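Hortensia Domínguez had been assembling gear sets at Jerkach long enough that her chair had taken her side in most matters. It leaned left, as she did. When the memo came around explaining that the planetary line would be "supported by a collaborative system," she read it twice, looking for the word *chair*, and didn't find it.

"Supported," said Bienvenido Manalastas, who ran the floor and had been asked to tape the memo up himself. "It's a nice word."

"A cane supports you," said Hortensia.

The system was called Trilto. It came from a firm called Nurkeo, in more crates than the invoice mentioned, along with a young engineer named Giang Lò, who slept at a motel by the highway and ate crackers out of his jacket. He spread a gray mat over the concrete at the far end of the bay and ran his cables out from under the edge of it. By the second day, people were walking the long way to the break room to avoid stepping over them, and by the third day the long way was simply the way.

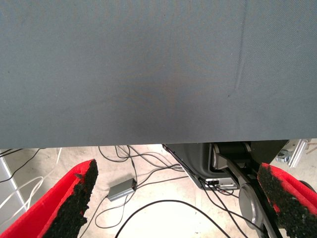

*Cables at the edge of the gray cloth, with a small metal box between them.*

"Is it going to stay like that?" asked Reynaldo Bautista, from packing.

"It's temporary," said Giang Lò.

Reynaldo nodded. His locker had been temporary for 10 years.

The job they gave Trilto first was Hortensia's job, or the front end of it. You took a round plate with a hole in the middle. You took three gears and put them where they belonged around the plate. You took one more gear and put it where it belonged too, and it all had to mesh. Then you did it again. She could do it while talking about her sister, and often did, which was how everyone on the floor knew about the sister, the sister's boat, and the man who had sold her the boat.

Trilto couldn't do it yet. It had to be taught, and the only person who knew how to do it well enough to teach it was Hortensia.

"You'll just guide the arms," Giang Lò told her. "You do it, they do it. After enough times they start to get the idea."

"How many is enough?"

"More than 200, to begin with."

"And to end with?"

He ate a cracker. "We like 1,000."

She asked Bienvenido whether there was a pay grade for this. Bienvenido said he would look into it, and he did, and there was no such grade, but somebody upstairs proposed a title. The title was Motion Contributor. It came with a lanyard. The lanyard was the same lanyard as before, with a new card in it, and on the card her accent mark had migrated to the wrong *i*, of which there were two, so at least it had been a fair chance.

So she taught it. She was a bad teacher to begin with. She was too fast, and Giang Lò would stop her and ask what she had just done, and she wouldn't know. He had a screen where he could play her back to herself. She watched one arm come down over the plate, stop, back off a little, and come down again.

"What was that?" he said. "The little hop."

"What hop?"

He played it again. There was a hop.

"That's me feeling for the tooth," she said, after a while. "You don't push it on. You come up to it and sort of ask."

He typed *ask* into his notes. She saw him do it. It was on the slide he showed to management later that week, as *compliant approach behavior (ask)*, and management, who had not been down to the bay since the vending machine dispute, were very taken with it.

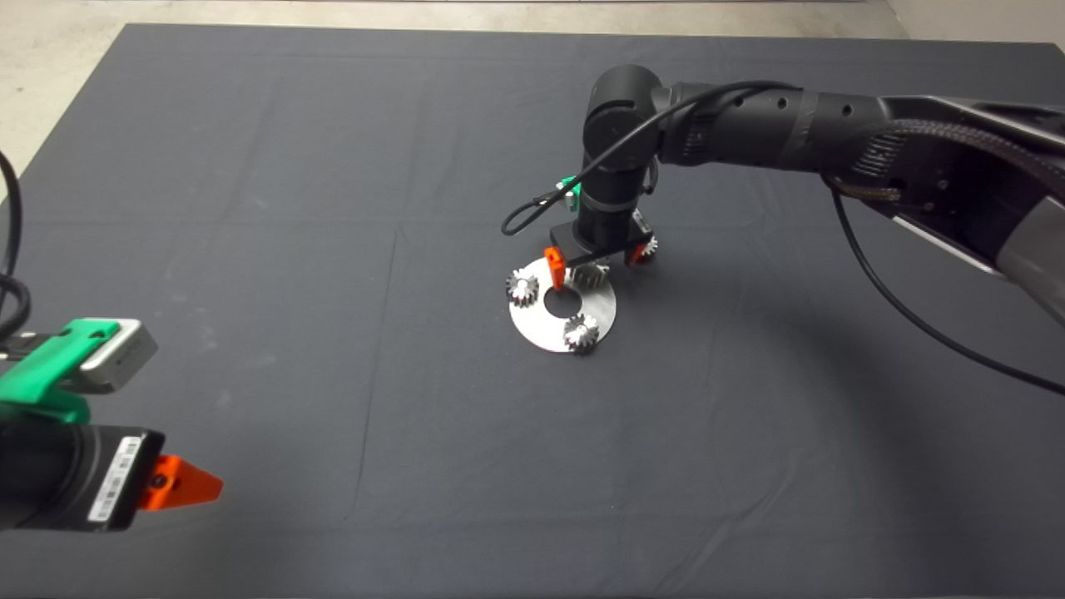 Photo: Giang Lò

Felicidad Baluyot had the bench beside Hortensia's and took the developments personally. She and Hortensia had worked elbow to elbow through two owners and a flood, and now there was an empty chair on her right and nobody to tell her what the boat man had done.

"You're training your replacement," said Felicidad at lunch.

"I'm contributing motion."

"My cousin trained hers. She even made him a folder. With tabs."

"This one doesn't read."

"That's what she said about him."

Hortensia ate her rice. The thing she didn't want to say to Felicidad was that she was enjoying it. She had done the same gear set for so many years without once being asked how. Now a man with a degree crouched next to her all day going *wait, wait, why did you do it that way?* and wrote down the answer. It was more interest than she'd had from her husband, God rest him, and he had been a considerate person.

She had opinions now, too. She thought the pads on the fingers were a disgrace. They'd gone ragged at the edges, the black stuff coming off in nibbles, and she told Giang Lò that if she had turned up to work with hands like that she'd have been sent home.

"They grip fine," he said.

"So do I. I still use cream."

He put in a request for pads. The request went to Nurkeo, and Nurkeo sent back a survey on how satisfied he was with the request process.

In July the vice president visited. He was from Âu, the holding company, whose name nobody at Jerkach could say with confidence and which they therefore called Head Office. Bienvenido had the floor swept. He asked Giang Lò if something could be done about the cables, and Giang Lò moved them to the left.

The plan was that Trilto would assemble one set by itself while the vice president looked on. Hortensia was asked to stand nearby but not too nearby. Bienvenido had trouble expressing why.

"So it doesn't look like I'm doing it," she said.

"That's it exactly."

"Even though if it goes wrong, you want me to do it."

"That's also it exactly."

She stood by the pillar with her hands folded. Reynaldo came over from packing, carrying an empty box so as to appear employed. Felicidad stayed at her bench with her back turned, and put her safety mirror where she could see.

The arm went out for the gear. It got it first try. Somewhere behind her Giang Lò let out air.

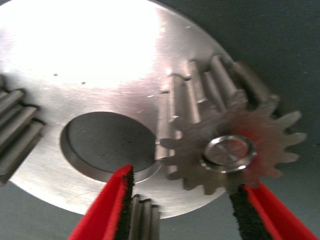
And then it stopped, the way Hortensia stopped, and she felt her own shoulder go up to meet it. The gear hung beside the plate. The vice president leaned forward. He had been told the cycle time and was beginning to glance at his watch.

"Is it stuck?" he said.

"It's asking," said Giang Lò.

"Asking what?"

There was no slide for that. Bienvenido looked at Hortensia, who was studying the pillar.

The arm hopped. It backed off, came in again, and paused, and leaned very slightly to the left.

Now, there was no reason to lean left. The mat was flat, and so was the plate. Hortensia leaned left because the chair leaned left, and the chair leaned left because somebody in shipping had once stood on it to change a bulb. She had demonstrated from that chair, having refused the stool Nurkeo supplied. It was all in there, evidently, more than 200 times over: the bulb, the bad wheel, whatever she did with her neck when it rained.

"Fascinating," said the vice president. "And the tilt?"

"Proprietary," said Bienvenido, who had never before been known to think quickly.

The gear went on. The vice president shook hands with Giang Lò, with Bienvenido, and, by some confusion at the door, with Reynaldo, whom he congratulated on the box.

The review came back from Head Office with 7 recommendations. The first was that Trilto's tilt be retained pending study. The fourth was that the Motion Contributor role be extended to a second line, at a pay grade to be determined, and the sixth was new flooring for the lobby. It did not mention the pads.

"Second line," said Felicidad. "That's mine."

"It is, yes."

"And you'd be showing it how I do mine?"

"I don't know how you do yours," said Hortensia. "You'd have to show it. You'd get the lanyard."

Felicidad thought this over. She did the housings, and she did them with a twist at the end that two different supervisors had tried to train out of her.

"Does he write down what you tell him?" she asked.

"Every word. He's got a special program for it."

"Even if it isn't strictly about the work?"

"He knows about the boat," Hortensia said.

Across the bay Giang Lò was on his knees at the edge of the mat, following a cable with one finger, having lost track of which end he had started from. Felicidad watched him for a minute. Then she took her cushion off her chair, the good one with the ties, tucked it under her arm, and went over the long way.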